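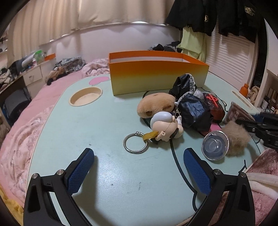
1/ Notes on what automation has done to the packing job at Grirno

I've run the small-goods line at Grirno for six years. Plush, charms, vinyl figures, card boxes, all of it mixed in one order. In October we put in the second Rasex cell. A few people asked what changed for the packers, so this is the long answer.

2/ The short answer is that the job split in two. One half is tending the cells. The other half is teaching them, and most of that is done with a hand-held gripper in people's homes, on whatever surface is available, with an open box and a spread of mixed goods.

3/ The task spec fits on one page. Pick an item, place it in the box, release, withdraw. One hand-held gripper per hand. No fingers in the work area once recording starts. If you drop something, keep going. Drops are useful data and we pay for them the same.

4/ Goods that are easy for a person and bad for the machine, in order of how much trouble they cause us: crumpled film bags, anything fuzzy, clear plastic, hinged metal rings attached to something heavier. A rigid box in shrink wrap is the easy one, unless the light catches the wrap.

5/ We have 3,151 accepted recordings. Of those, 1,135 involve a soft bag of some kind. That ratio is deliberate. The cells were stopping on bags more than on everything else combined, and each stop meant a packer walking over to pull one loose.

6/ Sotiris Tsolakis packed by hand for nine years and now records full time. His first week was rejected almost entirely. He was too fast. He'd regrasp in mid-air without noticing he'd done it, and the model can't learn much from a regrasp it can't see properly. He slowed down and his accept rate went over 90 percent. 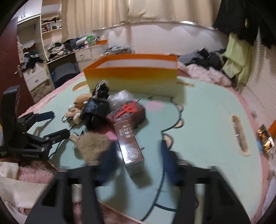
7/ He told me the slow version tires him more than the old line did. Different muscles, mostly thumb and forearm. We capped sessions at 100 picks after that, with a break before the next one. The cap should have been there from the start and that was my mistake.

8/ Pay. Recording started out on a per-clip rate. Ourania Andreadis, our shop rep, pointed out that a per-clip rate rewards exactly the speed we were rejecting. It's hourly now, at the same grade as cell tending. Cost went up a little. Rejects went down a lot.

9/ Headcount, as people will ask. The line had 14 packers. It has 11 now. Two retired and one moved to Talukder for a shorter commute. We haven't replaced them, and I won't pretend the cells have nothing to do with that.

10/ Things I'd still call unsolved:
– the cells can't judge whether an item is damaged
– fuzzy items get gripped by the pile and slip
– home recording puts work clutter in people's living space, and we pay a flat allowance for that which is probably too low

11/ The Gulen site starts in spring with 3 recorders. They're getting the session cap and the hourly rate from day one. If you run a similar line and have numbers on thumb strain, I'd like to compare.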